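Search this site Enter keywords Go

Mottled Patterns and the Trouble With Repeats

2019-08-26
By Trinh Cao

Eoin Lenihan has spent most of his working life on surfaces that people are not supposed to look at closely. He develops printed patterns for rugs and wall coverings at Zollow, and for the past few years nearly all of that work has been in mottled designs: marbles, stone effects, blotch camouflage, and what the trade calls clouded grounds. We spoke in the sample room, with a break while he took a call from the mill at Lomdale.

The first question was why a pattern with no drawing in it should take longer to develop than one with flowers.

"A flower has an edge," Lenihan said. "If the edge is right, the customer accepts it. A blotch has no correct shape, so the eye goes looking for something else, and what it finds is the repeat."

The repeat is the distance after which a printed pattern starts over. Zollow's standard for mottled grounds is 42 inches in the length. A longer repeat hides better but costs more on rotary equipment, where the circumference of the screen sets the limit. Digital printing removes that limit in principle. In practice the file still has to be drawn by someone, checked by someone and kept within the ink budget.
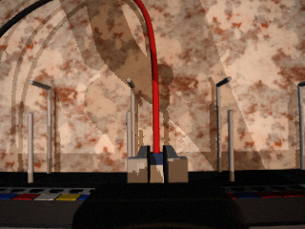
Three scales

Lenihan builds each ground in layers. The lowest is a slow change of tone, usually in creams and grays, with features wider than a hand. Over that goes a middle layer of patches. The last layer is speckle, which carries most of the strong color and very little of the ink.

"People put their effort into the speckle because it's the part they can see on a monitor," he said. "The repeat never shows in the speckle. It shows in the slow layer. You step back 8 feet, your eye averages everything out, and there's a gray bar every so often down the length of the roll."

His test for this is plain. He blurs the artwork until the speckle disappears, tiles it several times in each direction and looks at what remains. Any patch that can still be picked out gets moved or lightened. He then runs an autocorrelation on the blurred version and rejects the design if there is a secondary peak above a threshold he preferred not to publish.

Rust tones give him the most trouble. A red-brown blotch on a pale ground reads darker than its measured value, and a single one placed badly will mark the repeat by itself. He now caps the area of any individual rust feature and breaks up its outline before the file leaves his desk.

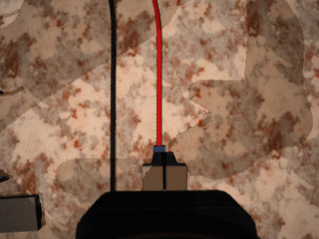 According to Ngọc Trình, the cap is set too low, and a ground made up only of small rust marks begins to look like corrosion on painted steel. She would rather have fewer features of uneven size and accept a slightly visible repeat.

Lenihan did not dispute this. "She's right for walls," he said. "On a wall you mostly see the thing square on, from one distance. A rug gets seen at an angle, and the angle squeezes the pattern. Two marks that were well apart in the artwork end up in a line."

Foreshortening is also his reason for testing rugs on the floor. Samples go down and are looked at along the diagonal from standing height, then from a chair. He does not accept approvals made from a swatch book, though he admitted that most of the industry does.

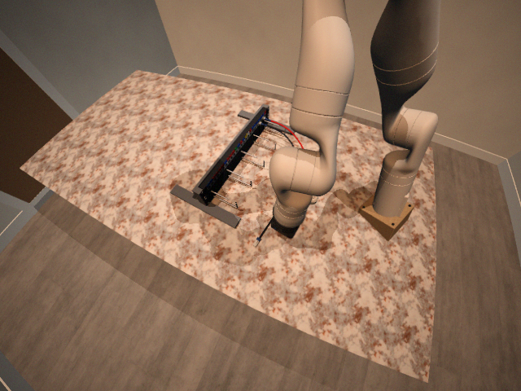 Color matching between batches is a separate problem. Pale pinks and beiges sit close together, and a small drift in the magenta moves the whole ground from warm to cold. Zollow holds its production to a color difference of 2 units against the master, measured with a wide-aperture instrument and averaged over several positions. A small aperture is useless on a mottled surface - it reads whichever blotch it lands on.

"I've had reports that said the batch failed, and the batch was fine," Lenihan said. "They had measured cream on the master and tan on the sample."

The averaging procedure was written by Chiến Tạ for a stone-effect line called Nusitz, now discontinued, and has been carried over to everything since. It calls for the sample to be turned a quarter between readings. Pile direction matters more than most operators expect.

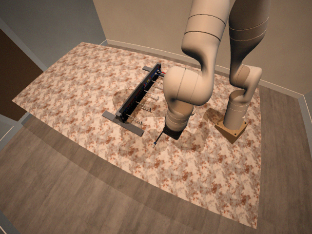

Wear is handled by rubbing. Printed grounds get 500 cycles dry and the same again damp, after which the blurred-image check is repeated from a scan of the worn piece. Lenihan added this last step himself. A speckle layer that loses color evenly is acceptable to him, but if it fades first in the heavily inked areas, the slow layer underneath starts to show through and the repeat comes back.

Asked about generated artwork with no repeat at all, he was cautious. The Nghiêm collection was produced that way, each rug from its own seed value. Printing went without difficulty. The complaints came from customers who had ordered a pair and found that the two did not match.

"We spent years getting rid of the repeat and then had to explain to people why they couldn't have it," he said. Matched pairs now use the same seed, with one copy rotated.

He is currently working on borders. A mottled ground that runs straight off the edge looks cut, and one that stops short looks framed, and he has not settled on either. The next set of trials is planned for February.

Related articles
Reading a Color Difference Report
Screen Circumference and Repeat Length
Tùng Thân on Backing Fabrics
Pile Direction: Notes for Inspectors
Stone Effects on Nonwoven Wall Coverings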